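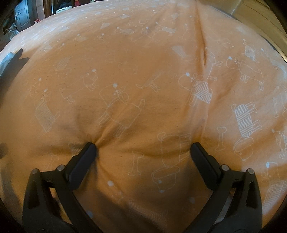 Making a bed is the first practical unit in this course, and the order of work matters more than speed. Students tend to start smoothing as soon as the sheet is down, before the corners are fixed, and then have to do it again. A sheet that is still full of folds, like the orange one with the dogs and bones, should be left alone in the middle until all four corners are on. A deep lengthwise fold tells you there is spare cloth across the width – pull from the sides, and leave the head and foot for later.

Unit 2: Bottom sheets

Before you start
Clear the bed down to the mattress pad. Check the pad for stains and for elastic that has slipped. Put pillows on the chair. Nothing goes on the floor.

Fitted sheets
Find the care label first. At Besnard House the labels are sewn at the bottom right corner, but the older Fevura sheets have them at the top left, so look at the stock list in your folder.
Fit one head corner, then the foot corner diagonally across from it. Then do the other two. Lift the mattress with a flat hand and bent knees.
Once the corners are on, work from the center out with the side of your forearm. Fingertips make new creases as fast as they remove old ones.

Flat sheets
Lay the center fold along the middle of the mattress and open one side at a time. Leave 15 inches hanging at the head end, tuck that in, and then make the two head corners. The foot is tucked last. We will practice the mitered corner in class, and you will need to do it without the diagram by the end of Unit 3.

Printed sheets
Prints hide small marks, so check them under the ceiling light before they go on the bed. Look along the cloth as well as straight down at it. Some patterns have a top and a bottom. On others, such as an animal print with the figures facing different ways, either end can go at the head, and the hem decides it – wide hem at the top.
Thin white lines on a colored ground can fade in a hot wash. Follow the label and keep these sheets out of the white load.

Timing
One person should finish a single bed in 6 minutes, bottom sheet only. Over 20 beds you will lose more time walking back to the linen cart than making corners, so load the cart in room order.

For next class
Read the Dastlow laundry sheet, both sides. Bring 2 flat sheets from the practice shelf, already folded. Questions about the August placement go to Ysaline Millet.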